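Subject: Re: [benches] Tape residue on white tops, and what to do about wire offcuts
Date: 2020-11-13
List: benches (shop and workroom furniture) 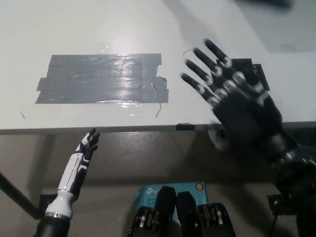

I said I would write up what I have tried on the white tables before we order more of anything, so this is that. It is long. If you only want the part about taking the tape off, skip down to the second quoted block.

Quoting the earlier message in pieces so I can answer in order.

> We have the same white tops you do, bought through Jikow, matte finish.
> Somebody put duct tape down on two of them last January and it has been
> there ever since. My questions are (1) does it matter, and (2) if we pull
> it, what comes up with it?

It matters a little. A patch of gray duct tape on a matte white top does three things that I have noticed. It is shinier than the table, so under overhead lights you get a bright streak across it, which is annoying if you are trying to see something small on or near it. It gives you a raised edge, and small parts stop against that edge when you sweep the table with your hand. And once one end lifts, it catches sleeves.

The patch on our table is the usual kind, strips laid side by side and overlapping until they made a rectangle. Each overlap is a small ridge. The edges were never trimmed straight, and there is a torn flap on the right end. I would have pulled it already except that I don't want to leave a square of adhesive in its place, and I wanted to test on the spare top first.

If a patch is flat, out of the way, and stuck down on all four sides, I would leave it until you have a free afternoon. If it has a loose end, either cut the loose end off flush with a sharp blade held nearly flat, or take the whole thing up. Don't press the flap back down. It will hold for a day and then collect lint.

> I was going to use a heat gun. Any reason not to?

I would not. I tried one on the spare top, on low, and the tape came up fine but the surface was slightly glossier in that spot afterward. You can only see it from the side. On a matte top that is the one kind of damage you can't polish out, because polishing makes more of it.

What I did on the spare, in order:

Warmed the tape with a hair dryer, keeping it moving, until the strip was warm to the touch and no more than that.

Started at the strip that was laid last. You can tell which one because its edge is on top of its neighbor. If you start with the bottom strip you end up lifting all of them together, and the backing splits.

Pulled back low and slow, with the tape folded over itself and nearly parallel to the table. Pulling straight up left most of the glue behind.

Rubbed off what glue was left with a ball made from the same tape, sticky side out. This took up more than I expected.

Wiped the rest with isopropyl on a folded cotton rag, then plain water, then a dry rag.

The whole spare took 43 minutes, and that included finding the hair dryer. I had planned on 15. Most of the extra time went to one strip where the backing came away and left the threads and adhesive sitting on the table.

I also tried the citrus remover from Fondia that was in the cabinet. It works on the glue, but it left a faint film that showed every fingerprint until I washed the top with dish soap. I would use it only if the alcohol doesn't do the job. Keep it away from the front edge in any case. I don't know what holds the edge strip on our tops and I would rather not find out by dissolving it.

Don't use acetone. Don't use the green side of a sponge. Don't use a melamine block either. It is a fine abrasive and will leave a shiny spot just like the heat gun did.

> Third thing. We keep finding bits of wire on the tables and on the
> floor. Thin stuff, an inch or two. Is there some way to keep it from
> going everywhere, short of asking people to be neater?

We have the same trouble and I haven't solved it. There are pieces of thin wire on our table as I write this. One little curled piece is above the tape, another is over near the boundary of the table, and there is a dark strand just below the right end of the tape. Thin wire keeps whatever bend it had when it was cut, so it doesn't lie flat and it doesn't sweep well. A bench brush rolls over it. A damp rag picks some of it up and then you have wire in the rag, and you find it with your thumb the next time.

What has worked, more or less:

A strip of masking tape wrapped around the hand, sticky side out, patted over the surface. This gets the curled pieces better than anything else I have tried. It costs almost nothing and takes under a minute a table.

A shallow tray with a lip, placed where the cutting is done. The trouble is that people move the tray to make room and then cut over the bare table. I have started fixing the tray down with a clip on the front edge. There is a small black clip on the rim of our table, and that kind is enough to hold a light tray if the tray has a thin lip.

Holding both sides of the cut. This is just habit. If the short end is pinched when the cutters close, it can't fly off.

A magnet is no use for copper. I mention it because someone asked last time, and because I bought one. It did pick up a washer.

For the floor, I have gone back to a vacuum with the hard floor head, before anyone mops. On a gray floor you can't see the thin pieces at all, so I do the strip along the front of the table whether it looks like it needs it or not. Check the wheels of your stools while you are down there.

> Lastly, what are those dark marks? We have several and they don't
> come off with the spray.

I can't say what yours are. There is a small dark mark near the front edge of ours, to the left, and I haven't worked on it yet. On the spare top I had three different kinds that all looked alike from standing height. One was marker and came off with alcohol. One was rubber, from the foot of something dragged across, and came off with a white vinyl eraser. The last one was a nick with dirt in it. I cleaned the dirt out with a wooden toothpick and left it alone, and it is much less noticeable now.

So I would try the eraser first, then alcohol on a cotton swab, and then run a fingernail across it. If the nail catches, stop cleaning. Filling is possible with the white repair sticks, but I haven't found one that dries matte. The one I tried from Cinach was a decent match for color and dried with a shine. If anybody has used one that stays dull, please post the name.

On the question of what to put down in place of tape, since that is where this thread began. I am assuming people tape the tables for one of two reasons, either to mark a working spot or to cover a bad place in the top. For marking a spot, use thin paper tape at the corners only and replace it when it gets dirty. It comes up clean if you don't leave it for months. For covering a bad place, use a mat. We have one silicone mat from Hyun, which was $31, and it has stayed flat. It does attract dust. Wash it in the sink and let it air dry.

I also priced having one top replaced outright. The figure I was given was $149 for the top alone, with no delivery and nobody to fit it. For one patch of tape and a nick I don't think that is worth doing. For a top that has been scorched or cut through, maybe.

One request while I am at it. If you are the kind of shop where flat things get left out on the tables overnight, cases and boxes and so on, please lift them when you wipe instead of wiping around them. I moved one on the spare top that had been sitting there for a long while and it had a clean rectangle under it, which is how I learned how dirty the rest was. After that I washed the entire surface with warm water and a few drops of dish soap, working from the back to the front, and dried it right away so that no water sat along the edge.

I plan to take the tape off the main table next, using the steps I listed, and I will post how the surface looks underneath. I expect the area under the tape to be whiter than the rest. If it is, I will try the soap wash on the whole top before deciding whether to put the mat there.

Still wanted from the list: the name of a matte white filler, and whether anyone has used a plastic scraper on this finish without marking it. I have one here and have been afraid to try it.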